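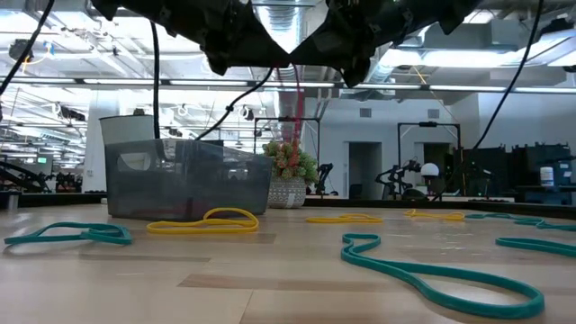
Publié par vis_sans_fin le 3 juin 2020 | Lecture : 3 min | Imprimer | Envoyer par e-mail

Automatisation > Règles et bonnes pratiques > Protocoles d'essai

Tri d'objets souples : que vaut la fiche Purkico ?

vis_sans_fin a écrit :
On nous demande d'appliquer la fiche Purkico pour le tri d'élastiques en bac, deux bras, table bois. 80 essais minimum, position de départ « libre », et un essai est réussi quand « l'objet est rangé ». Rangé comment ? Un élastique à cheval sur le bord du bac, ça compte ? J'ai relu trois fois, je n'ai pas trouvé. Pour moi c'est une plaquette commerciale avec des numéros de paragraphe.

gronderiste a écrit :
Tu es dur. Chez Gronder on l'applique depuis décembre et ça a au moins obligé tout le monde à noter les échecs. Avant, chacun gardait ses beaux essais. Le départ libre est voulu, il faut de la variété.

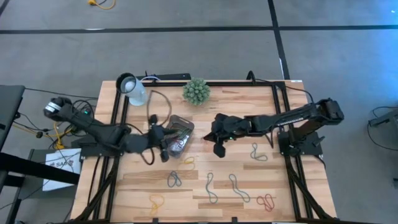 palan38 a écrit :
La variété, je veux bien, mais qui la vérifie ? « Libre » veut dire que l'opérateur pose les élastiques comme ça l'arrange, bien à plat et bien écartés, et au bout de 300 essais on a mesuré ses habitudes. Sur une table comme celle-là, avec des boucles tordues, une en huit et le gobelet et la plante laissés au fond, je voudrais que la fiche dise si le décor fait partie de l'essai ou non. Elle n'en dit pas un mot. Sarmiento impose au moins un tirage au sort des positions. C'est pénible à faire, mais on peut comparer deux sites.

gronderiste a écrit :
Sarmiento, personne ne le suit jusqu'au bout. À Kostville ils ont lâché le tirage au bout de 2 semaines.

palan38 a écrit :
Ils l'ont lâché et ils ont continué à citer la norme dans leurs rapports. Ça ne plaide pas pour ta fiche.

vis_sans_fin a écrit :
Autre trou : le contenu du bac. Est-ce qu'on repart d'un bac vide à chaque essai ? Avec du rouge et du vert déjà emmêlés au fond, déposer le suivant n'a rien à voir. Je propose ce qui suit, démolissez-le.

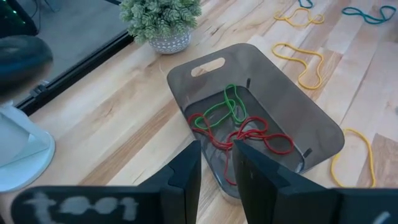
Brouillon v0, à critiquer

1. Noter l'état du bac avant chaque essai (vide, ou contenu par couleur).
2. Réussi = élastique entièrement sous le bord, pinces ouvertes et dégagées.
3. Tout essai commencé est compté, reprise à la main = échec.
4. Objets de décor listés, et on n'y touche plus de la série.

gronderiste a écrit :
Le 3 va te faire des taux affreux.

vis_sans_fin a écrit :
Tant mieux, on verra les vrais.

palan38 a écrit :
Pas d'accord sur le 2. Qui juge « entièrement » ? Il faut une vue de dessus et quelqu'un qui n'a pas monté la cellule.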